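Ketex overhead book scanner: six months with bound periodicals

Reviewed by Lucyna Marciniak

I catalog a private collection of interwar art and design magazines, most of them small-run quarterlies on poor paper. The job for this year was to scan the bound volumes for a reading-room database. I bought the Ketex in April to replace a flatbed that could not take a spine thicker than a finger without pressing the gutter flat.

Setup

The unit ships in two boxes. The column bolts to the base with four hex screws and the key is included. The base is heavy enough that the column does not sway when a page is turned, but it does pick up footsteps on a sprung floor. I put it on a stone-topped table and the problem went away. The lamps clip on last. Their cables are short, and on a deep table you will want an extension.

The printed manual covers assembly only. Everything about the software is in a PDF with no index.

Image quality

At 600 dpi on a page slightly smaller than letter size, fine halftone screens hold up well. Letterpress type is clean, including the small sans serif captions that many of these magazines set in lowercase. Photogravure plates come out slightly flat in the dark tones with the default profile. A custom profile made from a color target corrected most of it. Reds are the weak point. The orange-red that printers of the period used for covers and rules shifts toward pink under the supplied lamps, and I still adjust it by hand on every cover.

Moiré appears on coarse newsprint halftones when the software sharpens on import. Turn sharpening off in the second tab of the preferences. The setting resets after each update, so check it.

Curve correction

The software models the page curve from three projected lines and flattens the result. On text pages it works. On pages with diagonal layouts, or type set at right angles to the main block, it sometimes takes a printed bar for the edge of the page and bends the whole image to match. I had this on more than 600 pages out of the first 3,000. The fix is to drop the four corner points manually, which takes under a minute per page.

Foldouts are outside what the tool can handle. Anything wider than the bed has to be shot in sections and joined in another program.

Cradle

The V-shaped cradle opens to 120 degrees. Both halves slide, so the spine can stay centered as you move through the volume. The foam lining is firm and left no marks on cloth or paper covers. The glass platen is optional and costs extra. I used it for a week and took it off again: lifting it for each opening slowed the work, and it caught the reflection of the lamps on coated stock.

Software

Files are named by a counter plus one free text field. For periodicals this is thin. I need title, volume, number and page, and I ended up exporting to Judico and renaming there in batches. Judico reads the Ketex files without conversion. Text recognition is adequate for English and German and poor for Czech and Polish, where it drops diacritics at random. Mixed-language pages need to be run once per language.
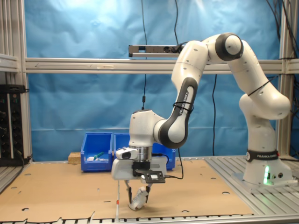
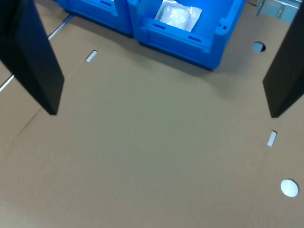 Speed

With a steady rhythm and the foot pedal, I average 695 pages in a working day, including corner corrections but excluding color work on covers. The longest volume in the collection, 1,091 pages with supplements, took two days. The pedal is worth having. It connects by USB and has a positive click.

Faults

One lamp began to flicker in the fourth month. Ketex replaced it under warranty and asked for the old one back. The column lock has loosened and needs a quarter turn each morning.

Verdict

Recommended for bound text and moderately illustrated periodicals. For color-critical plates, budget for better lamps and a color target. If your holdings are mostly loose sheets, keep the flatbed.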